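Boards > Manipulation > Sim Data Collection > Kitchen counter pick set, how much clutter?

ladan_n
June 25, 2026
OK I am having way too much fun with this. We passed 646 kept demos on the counter task in sim last night, all teleop, and I finally get why people get hooked on collecting. My question is about clutter. I've been randomizing hard: props, wall pictures, furniture, lighting. Bence on my team thinks I'm overdoing it and wants a plain table until the policy can grasp at all. Who's right?

bodnar_bence
Hi, I'm the Bence. I never said plain forever! I said get a clean baseline first. When a run fails right now we can't tell if it's the grasp or the lantern.

gripperfan127
Team clutter. We did a bare table first and the policy fell apart the minute a bottle showed up. Had to recollect 1439 episodes. Can you post one of your layouts?

ladan_n
Sure, grabbed this with the gripper at the cylinder. The room gets reshuffled every reset, and I love seeing what it comes up with.

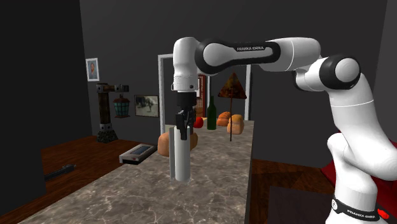
Franka at the white cylinder, bread-like item close behind it, green bottle and loaves farther back

a_ferrand
Oh that's a great one. I'd keep the room exactly like that and worry about the bread instead. It's so close to the target that the fingers have very little room to be sloppy. Do you log the distance to the nearest neighbor? We do, and sorting by it showed us that 146 of our demos were doing nearly all the work on tight grasps.

bodnar_bence
See, that's what I'd call useful clutter. Stuff near the target, yes please. Lantern across the room, I still want proof.

gripperfan127
Disagree on the lantern. If your camera sees it, your policy sees it. Backgrounds are cheap in sim, so why save them for later?

a_ferrand
Cheap to render, sure. You still need enough demos to cover them, and somebody is sitting there driving the arm for every one.

ladan_n
The somebody is me and I'm happy to keep going, haha. Albane, no, we don't log neighbor distance, but it's an easy add and I'm doing it today. Bence, deal: I'll collect 127 with a fixed room and only the counter props moving, then we train both and compare on the same held-out layouts.

bodnar_bence
Deal. Same operator for both sets please, your approach angles are nothing like mine.

g_rostami
Following this. Please post the split even if it comes out a tie, we start our own counter set in August.

Contact | Forum rules | Back to top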